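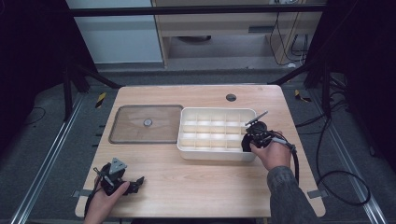 Bench 2, sorting tray and lid, both grippers in hand.

Left gripper stops closing in the middle of a task
Posted by grullasa_bench, December
13 replies | 554 views

Hello all. I have a fault I cannot find. We use two hand-held grippers with cable, Storent type, to record tray work: put the lid on the white tray, take it off, move small parts between the compartments. After some minutes the left one no longer reports its jaw position. The value stays at 1,286 and does not move when I squeeze. The right one is always fine. If I unplug and plug again, it works, then it fails again.

I have changed the USB port and installed the software again. No difference.

---
istell_user
Cable. The left one goes down over the front edge of the table, no? Every time you reach to the middle you pull it across the corner. Ours broke inside in the same way and from outside it looked perfect.

---
kettle_and_wire
I don't agree that it must be the cable. With a broken cable I would expect the value to jump or the device to disappear from the list. A value which stays frozen sounds to me like firmware. Which version do you have?

---
grullasa_bench
The device stays in the list, yes. I must look for the version tomorrow morning.

---
istell_user
It stays in the list if only the sensor wire is bad. Power and data can be fine. Please swap the two cables before you touch the firmware, it takes five minutes.

---
El Khatib Workshop
May I add a safety remark. I see loops of cable on the floor at the right side. Somebody will put a foot in them while holding a gripper. Please hang them on the black frame.

---
kettle_and_wire
Fair point, but it is the left one that fails.

---
grullasa_bench
I swapped the cables. Now the right gripper freezes and the left is good, so istell_user was right and I apologise to the firmware. I ordered a new cable with a softer jacket. The loops I will hang up this week.

---
kettle_and_wire
I accept it. I would still update the firmware.

Share (2) | Contact the moderators | © Storent Users Board | Back to top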